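3.2 Earnings claims and the cost of staying active

The interviews in Section 3.1 dealt with how participants first heard of the three selling plans. This section looks at what they paid once they had joined. We interviewed 30 former sellers, 16 of whom had been with Clandis and the rest with Jilix or Szabo. All had left their plan before March 2018. Interviews were held by phone and followed the schedule in Appendix A.

Each of the three plans asks sellers to place a minimum order in order to remain "active". An active seller keeps her discount and may receive commission on the orders of people she has signed up. The wording of the rule differs between plans, but the effect is similar. A seller who has no customers in a given month can buy the stock herself or lose her standing. Dafis and Holzer describe the same arrangement in their earlier work on party-plan selling in Ekelthorpe, where it was known as "topping up".

Most of our participants said they had topped up at least once. Several did so in most months. One former Clandis seller kept a notebook of her orders, which she read to us over the phone:

"August was 1000 in stock, and I think I sold three jars of it. My upline called it a good month. On paper it was, I got the pin."

Her order was counted as a sale by the plan, and her upline was paid on it. None of the recruiting scripts we collected mentions that purchases by sellers and purchases by customers are added together in this way. The scripts speak of "volume", "production" or "your business". When participants asked at the time what an average seller took home, they were usually told about one person who had done well.

Expenses were a second gap. Participants recalled being told that start-up costs were limited to the kit. Fuel, samples, gift wrap, hall rental and fees for training days were left out, and 15 participants said they had never added these up until we asked. Two stopped the interview to look for receipts. We have not tried to work out a net figure for each person, as the records are too patchy - some had bank statements for a whole year, others had nothing at all.

Product type made some difference. Sellers of skin care spoke of stock going out of date in a closet. Sellers of food and household lines more often used the goods at home, and for that reason they were slower to see the orders as a loss. Rüegg makes a similar point about pantry goods. 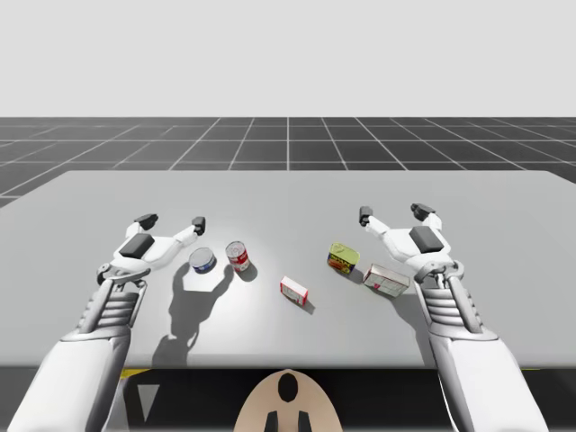 Figure 4. Five small grocery items on a light gray table, computer-rendered.

3.3 Leaving the plan

Participants gave different accounts of how they left. A few sent back unopened stock under the buy-back rule and closed their accounts by letter. More of them simply stopped ordering and were dropped from the list when their active status ran out. Calls from the upline went on for some weeks in most cases, and then ended.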